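Chapter 9
From Camera View to Motion

In Chapter 8 the arm moved to positions we typed in by hand. The program knew where the part was because we told it. In this chapter the arm has to find the part for itself, using a camera mounted on the wrist, and the software has to turn what the camera reports into a motion that ends with the fingers in the right place.

The work divides into two programs that run at the same time. The perception program reads each picture and produces an estimate: what the object is, where it is, and which way it faces. The planning program takes that estimate and produces a path. They run at different speeds, and a good deal of this chapter is about what happens when one of them is behind the other.

A wrist camera has one great advantage. As the arm gets closer, the object takes up more of the picture, and small errors become easier to measure. It also has a cost. The fingers are always in view, and near the end of an approach they and their shadow can cover the surface the program was using to judge distance.

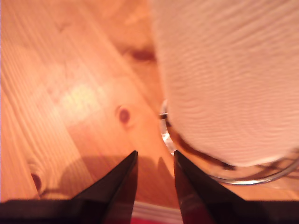
Shadows and glare cause more trouble than beginners expect. A bright patch on a table has an edge, and so does a shadow, and a simple edge detector will report both as if they were solid. Shiny metal is worse, because a highlight on a curved wire slides along the wire as the camera moves. Section 9.2 shows how to compare several pictures taken along the approach and throw out edges that do not stay put.

White objects with little pattern bring a different problem. The matching step looks for points it can recognize from one picture to the next, and a plain surface offers few of them. The Kollum library, which we use for all the exercises, returns a confidence score from 0 to 1,000 with every estimate. Learn to read it early. A planner that ignores the score will drive the fingers toward a bad estimate just as firmly as toward a good one.

You will need the arm model from Chapter 8 and the Drorham picture set, which has 12 recorded approaches. Load the first approach and step through it one picture at a time before writing any code. Note where the score drops — you will come back to those places in Exercise 2.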